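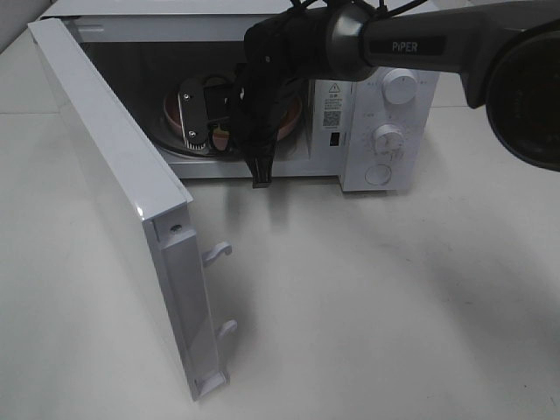
Rhydian Gough wrote:

> Happened again last night. Arm goes in for the bowl, gripper
> drops off the bus while it's still inside the oven, and the
> recovery routine decides that the shortest way home is straight
> through the door. I hit the e-stop. The door will live. I have
> gone off soup.
>
> Can someone explain why "gripper lost" leads to "move the whole
> arm" at all? I would have expected it to lead to "sit still and
> think about what you've done." I'm on the current Stustix, stock
> settings, nothing clever.

Hi Rhydian, hi list,

I can answer part of that, and the part I can answer doesn't make us look good.

When the gripper stops replying, Stustix waits 400 ms and then calls the recovery routine. Recovery was written in January for the drawer task, where the arm only ever worked above an open table, and going home from wherever you happened to be was a sensible thing to do. Then the Plurketti people added the microwave task and inherited recovery along with everything else. It doesn't know what a cavity is. It has never been introduced to a door, either, least of all one standing open at 90 degrees right where it likes to swing.

So the homing move is our bug, and I'll own up to reviewing it. I believe my whole comment at the time was "looks good." 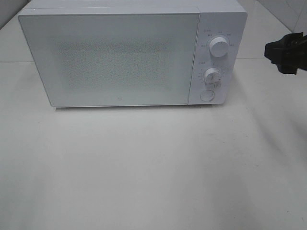 The dropout is a separate matter and I spent most of yesterday on it. I left the oven unplugged, took the bowl out, and ran the task 15 times with recovery switched off, so that a fault would just freeze the arm where it stood. Five of those runs froze. None of them froze on the timer knob or the door button. Every one happened after the wrist had rolled over for the reach inside, either on the way in or on the way back out.

I went to the Prieto logs expecting a timing problem, having already told two people that it was a timing problem. The logs show nothing late. Messages arrive on schedule right up to the moment they don't arrive at all, and then they come back a moment later as if they had stepped out for air. That looks a lot more like a wire than like software. I've apologized to one of the two people.

I also checked whether the fingers were jamming, as somebody suggested off list. With the arm over bare tabletop I opened and closed them for a good long while, with the wrist held still. No faults. Rolled the wrist while cycling them and got a fault almost at once - then couldn't get another one for an hour, naturally.
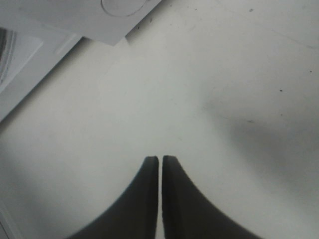
UNTIL THERE IS A FIX

1. Set recovery to "hold" in the task file. The arm will stop and stay stopped, which is dull, and dull is what we want with a gripper in an oven.

2. Unplug the microwave. Yes, even for the knob runs.

3. After a freeze, back the arm out by hand-jogging in small steps. Do not press Home. Home is the same routine under a friendlier name.

4. Keep someone at the e-stop for any run with the door open. Reading email at the e-stop doesn't count, and I say that as someone who was reading email.

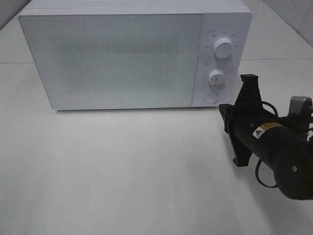 My money is on the gripper cable. The Sanell lead we all bought is longer than it needs to be, and on my arm the spare length has to go somewhere. At the moment it comes out behind the gripper, curves over to the right, and then hangs below the forearm in a loose loop. I'd been looking at that loop for weeks and thinking of it as slack, meaning a good thing. When the wrist rolls I suspect it pulls on the connector, and inside the cavity there's an edge for it to catch on as well. I haven't proved either one. Today I'm going to clip it along the forearm with proper strain relief and do the same set of runs again.

Rhydian, could you look at how yours is routed before you change anything? If it's tied down tight already then my theory is in trouble and I'd like to hear it from you first. Please also send the Prieto log from last night, the whole thing, not just the last page.

The patch to make "hold" the default is up for review. Somebody other than me should probably read it.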